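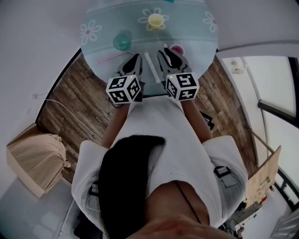
Figure 4.1. Collecting by hand: two grippers with patterned cube markers, three cups, one round table.

Chapter 4
Where Examples Come From

Chapter 3 ended with a learning system that could, in principle, imitate anything you showed it. We left out the showing. Somebody has to stand at a table and move cups, and then somebody has to move them again, and if you are taking this course for credit, that somebody is you.

Our running case is the Pandov table-setting set, which Mihret Ambaye and Severyn Tkachuk planned in an afternoon and spent most of July collecting. The plan called for 2,000 demonstrations. Tkachuk's first notebook entry reads "should be quick." His second is a list of shoes with better soles.

A demonstration, for our purposes, is one complete attempt at a task together with everything recorded during it: the camera views, the path of each gripper, and how far open the jaws were at every moment. The patterned markers give the software something to track -- a black-and-white code is easier to locate than a thumb.

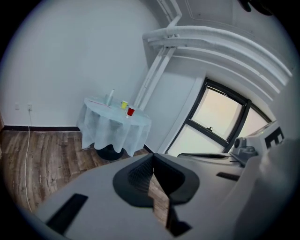 Figure 4.2. View from a camera on a hand-held gripper. The cups and the stemmed glass stand on the table across the room.

Compare the two figures before reading on. A camera that rides on the gripper goes where the gripper goes, and its idea of "left" changes whenever your wrist does. Section 4.3 deals with putting such views into a common set of coordinates. Section 4.2 deals with a less glamorous matter, namely what to throw away. Ambaye and Tkachuk discarded 200 demonstrations in the first week, most of them perfectly good cup-moving with the recorder switched off at one end or the other.

You will need the timestamp conventions from Section 2.5. Readers who skipped that section -- we know you're out there -- should go back now, while it is still voluntary.

4.1 What Counts as One Example?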